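# 読み聞かせ会で選ぶ本が毎回かたよります。みなさんはどう決めていますか?

カテゴリ:子ども・本・ことば / 掲示板:Stellusville日本語ひろば

**もぐらの傘**

はじめて投稿します!Stellusvilleに越してきて、Bralleckホールの小さい部屋で日本語の絵本の読み聞かせ会をやらせてもらっています。楽しくて楽しくて、終わった帰り道にはもう次の本のことを考えているくらいです。

来てくれるのは3歳から小学校に上がったばかりの子まで。家で日本語をたくさん話している子もいれば、おばあちゃんとの電話でだけ使うという子もいます。読む時間はおやつの前の短いひとときで、だいたい絵本を二、三冊、間に手遊びをはさんで、最後にお便りを配って終わり、という流れです。

困っているのは選書です。私、どうしても自分の好きな本を持っていってしまうんです。静かな夜の話とか、雪が降って動物が順番に出てくる話とか、ラストで主人公がふとんに入るやつとか(大好物です)。この前、娘に「またねる本?」と言われて、はっとしました。並べてみたら本当に寝る本ばかりでした。五冊中四冊で誰かが寝ていました。

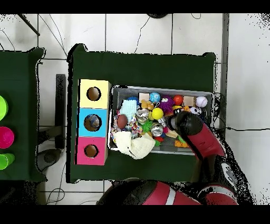

それで、会の流れをノートに書き出してみました。最初の本、手遊び、二冊目、体を動かす時間、と書いていくと、本の長さはわりと考えているのに、ことばの調子や絵の雰囲気はまったく考えていなかったことがわかります。落ち着いた声で読む本のあとに、また落ち着いた声で読む本が来ているんです。いまは黄色と水色とピンクの箱みたいに色で分けたらどうかと思っていて、声を出して笑う本は黄色、しんとする本は水色、みんなで一緒に言う本はピンク、とノートにシールを貼りはじめました。箱に丸い穴があいていると手を入れたくなるのと同じで、次はどの色かな、と子どもに選んでもらうのも楽しそう!と一人で盛り上がっています。ただ、シールを貼ってみたらやっぱり水色だらけでした。

あらためて、お聞きしたいのは次のようなことです。

- 一回の会の中で、本の組み合わせをどう決めていますか
- 年齢に幅があるとき、どの子に合わせますか
- 日本語がまだあまりわからない子がいる回に向く本はありますか
- 途中で立ち歩きはじめたら、最後まで読みますか、やめますか

手持ちの本は多くないので、借りられるところも教えてもらえるとうれしいです。Edano文庫という名前は何度か聞いたのですが、どうやって使うのかよくわかっていません。

それから、もうすぐ6月で、雨の日の本を特集したいと思っています。雨、かえる、傘、長ぐつ、なんでも!みなさんの「これは盛り上がった」を聞かせてください。書名でなくても「こういう感じの話」でも大歓迎です。

追記:開始時刻を書き忘れました。午後3時からです。眠い子と元気いっぱいの子が半々の時間帯です。

---

**なすの花**

読みましたー!寝る本ばかりになるの、すごくわかります。うちは食べ物の本ばかりになります。読んでいる私がおなかがすいて早口になるので、たぶんそのせいで会が短いです。

組み合わせは、あまり深く考えていません。一冊目は短くて全員が知っていそうなもの、二冊目に自分が読みたいもの。以上です。二冊目で何人か遊びに行っても、自分が好きで読んでいると、残った子がじっと聞いてくれます。

立ち歩く子は放っておいています。背中を向けて歩いているのに、次の週に「あのくまはどうなった?」と聞かれたことがあって、それ以来、耳はこっちにあるんだと思うことにしました。

雨の本なら、音の本が一番です。ぴちゃぴちゃ、ぽつん、ざあざあ。日本語は雨の音だけでこんなにあるのか!と、こっちの学校の先生がびっくりしていました。お話がわからなくても「ざあざあ」は全員言えます。大声で言ってもらうと、隣の部屋から苦情が来ます(来ました)。ごめんなさい。

かえるの本は、かえるが嫌いな子が一人いると大変なので、表紙を先に見せてあげてください。

Edano文庫はよく知りません。どなたかお願いします。

---

**もぐらの傘**

なすの花さん、早速ありがとうございます!耳はこっちにある、という言葉、ノートの一番上に書きました。音の本、さっそく本棚をひっくり返して探します。うちの娘はかえる大好きなので、嫌いな子がいるかもという発想がありませんでした。

---

**坂の上の古本好き**

ずいぶん長くなります。好きな話題なので許してください。

私は以前、別の町で学校の図書室の手伝いをしていて、こちらに来てからは月に一度、年長さん向けに読んでいます。選書がかたよるのは、悪いことばかりではないと思います。読み手の好みがはっきりしている会は、子どもたちにもちゃんと伝わっていて、「あの人は夜の話の人」と覚えられます。これはけっこう強いです。だから水色だらけのシールは、そのまま残しておいてほしい!そのうえで黄色を少し足す、という考えでどうでしょう。

組み合わせについて。私は「主役の本」を一冊だけ決めて、あとはその本のために選びます。たとえば主役がしんとした夜の話なら、前に置くのはにぎやかな市場の話。ざわざわしたあとに夜が来ると、部屋の空気が変わるのがわかります。逆に、主役が大笑いの話なら前は短い詩の絵本にします。主役を二冊にすると、両方ぼんやりします。これは何度もやって失敗しました。欲張りなもので。

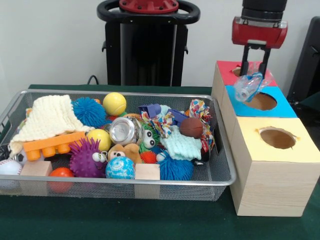
年齢の幅は、小さい子に合わせて始め、大きい子に合わせて終わるのが私のやり方です。小さい子は最初の一冊をいちばんよく聞きます。二冊目が少し長くても、おうちの方のひざに乗っていればたいてい大丈夫。大きい子は最初のうち「赤ちゃんの本だ」と言いますが、言いながら全部いっしょに暗唱しています。先週など、暗唱のほうが私より速くて、ページをめくるのが追いつきませんでした。

長さの目安として、私は一冊8分を上限にしています。家で一度、声に出して時計ではかります。黙読だと必ず短く見積もってしまいます。本番では子どもの「なんで?」が入るので、家で8分なら会ではもっとかかります。でも「なんで?」が入った時間のほうが楽しいので、削るなら本のほうを削ります。

日本語がまだあまりわからない子がいる回には、次のような本がおすすめです。

**くり返しのある話** 同じせりふが三回、四回と出てくるもの。二回目で口が動き、三回目で声が出ます。最後だけせりふが変わる話なら、変わったところで必ず「あれ?」という顔をしてくれます。あの顔を見るために読んでいると言ってもいいくらいです。

**絵だけで筋が追える話** 読む前に文字を隠して、家族の誰かに絵だけ見せてみてください。どんな話だと思うか聞いて、大筋が合っていれば合格。うちの夫は毎回まったく違う話を作りますが、それはそれで面白いので止めません。

**数や色や名前を呼ぶ本** 知っている単語が一つでもあると、急に前のめりになります。

反対に、だじゃれの本は難しいです。日本語が得意な子だけが笑って、ほかの子がきょとんとします。私はだじゃれが大好きなので、泣く泣く年長さんの回に取ってあります。
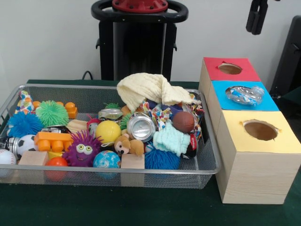

読み方の話も少しだけ。声色を変えるかどうか、よく聞かれます。私はほとんど変えません。かわりに速さを変えます。おおかみが近づくときはゆっくり、逃げるときは速く。声色を作ると途中で誰が誰だかわからなくなって、おじいさんの声でおおかみがしゃべりだします。それでも子どもは大喜びですが、こちらが笑ってしまって先に進めません。

めくるタイミングは練習の価値があります。文を読み終えてから一呼吸、それからめくる。こわい話の場合だけ、読みながらめくる。たったこれだけで、同じ本がぜんぜん違う本になります。ぜひ鏡の前でやってみてください。本の持ち方も、自分では真正面に向けているつもりで、だいたい天井を向いています。

立ち歩きについては、なすの花さんに賛成です。ただ、半分以上が立ってしまったら、私は途中で閉じます。「つづきはまた今度ね」と言って、いさぎよく手遊びへ。閉じた本は貸し出しできるようにしておくと、続きが気になった子が借りていきます。一度も読み終えられたことがないのに、貸し出しではいつも一番人気という本がうちの会にはあります。

雨の本は、次の三つの感じをまぜるとよいと思います。雨の音を楽しむ本、雨の中を歩く本、雨がやむ本。最後の「やむ本」は、外が本当に降っている日に読むと格別です。読み終わって窓を見て、まだ降っていて、みんなで大笑いしたことがありました。傘を忘れた人の話もいいですね。誰かに入れてもらう話は、読んだあとに必ず「ぼくも入れてあげたことある!」が始まって、お便りを配る時間がなくなります。

本屋さんなら、Buthelezi書店の二階の奥に外国語の棚があり、日本語の絵本も少しだけ混ざっています。棚の下の段にしゃがんで探すこと。背表紙が逆さまに入っていることがあるので、首が疲れます。私はそこで、子どものころに好きだった水たまりの絵本を見つけて、しゃがんだまま最後まで読みました。

---

**もぐらの傘**

わあ、ありがとうございます!!「主役の本」、目からうろこです。私は毎回全部主役にしていました。そりゃあぼんやりします。

昨夜、さっそく時計ではかって読んでみたら、短いと思っていた雪の本が想像よりずっと長くてびっくりしました。娘は途中で寝ました。寝る本としては大成功です。

逆さまの背表紙、探しに行きます。

--- 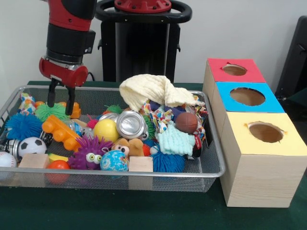 **Yasir Sethi**
Edano文庫 貸し出し係/ひろばの長期メンバー

文庫の名前が出ていたので、喜んで飛んできました!使い方を書きますね。

Edano文庫はBralleckホールの一階、入口を入って左の戸棚です。日本語の絵本はいま287冊あります。鍵はかかっていません。戸棚の内側にノートがぶら下がっているので、書名とお名前と、借りた月を書いてください。返すときは線を引くだけ。読み聞かせ会で使う方は冊数の制限なしです。大きなかばんを持ってきてください、本当に重いです。

本には全部番号がついています。番号は届いた順なので、内容とは関係ありません。たとえば101番は長ぐつをはいたあひるの話で、隣の番号はなぜか大人向けの漬物の本です。漬物の本も人気があって、なかなか戻ってきません。

雨の本は戸棚の下の段に集めておきました。今朝やりました!この投稿を読んで、朝ごはんの前に行ってしまいました。水たまりの話、かみなりの話、てるてるぼうずを作る話、かたつむりが引っ越す話。かたつむりの本はページが一枚はずれかけているので、中ほどだけやさしくめくってください。

私自身は日本語を大人になってから習いました。最初に一冊読みきれたのが、妻の実家にあった絵本です。だから、わからない子の気持ちは少しわかるつもりです。知らない単語がたくさんあっても、「どっこいしょ」が出てくると安心しました。何かを持ち上げていることだけは確かだからです。いまでも、どっこいしょの出てくる本を見つけるとすぐ文庫に入れてしまいます。もぐらの傘さんの寝る本と同じで、私の棚はどっこいしょだらけです。

ことばがまだ少ない子には、読む前に一つだけ単語を渡しておく方法を試してみてください。「今日は『かさ』が出てくるよ。出てきたら手を上げてね」。これだけです。二つ渡すと、手がどちらのためのものかわからなくなって、みんなずっと上げています。それもかわいいんですが。

大きい子には仕事をお願いしています。ページをめくる係、表紙を見せて回る係、題名を読む係。題名を読む係は取り合いになるので、くじにしました。くじも係がほしいと言われて、くじの係のくじを作りかけたところでやめました。

それから、坂の上の古本好きさんが書いていた貸し出しの話に、もう一つ。会で読んだ本は、お便りに番号を書いておくと便利です。家の人が「あの本」と言いに来ても、表紙の色しか覚えていないことが多いんです。「青いやつ」と言われて戸棚の前で立ちつくしたことが何度もあります。青い絵本は多いです。

本の修理もときどきやっています。やぶれたページは、家でセロハンテープを貼らずにそのまま持ってきてください。専用の薄いテープがあります。きれいに直ると気持ちがよくて、私はやぶれた本が来るとちょっとうれしいです。内緒です。

6月の雨の回、見学に行ってもいいですか。後ろのほうで静かにしています。どっこいしょのところだけ声が出るかもしれません。

---

**もぐらの傘**

Yasirさん、見学どころかぜひ読んでください!どっこいしょの本をお願いしたいです。

下の段、午後に行って全部かばんに入れてきました。本当に重かったです。漬物の本も戻っていたので借りてしまいました。あひるの本は、娘が台所で長ぐつをはいて三回読んで、四回目は私に読んでくれました。主役は水たまりの話にして、その前に音の本を置くつもりです。隣の部屋の方には先にあいさつに行ってきます。

---

**なすの花**

漬物の本、次に予約したいです。ノートに書けばいいですか?

---

**Yasir Sethi**

はい、ノートの一番後ろのページが予約欄です。先に二人待っています!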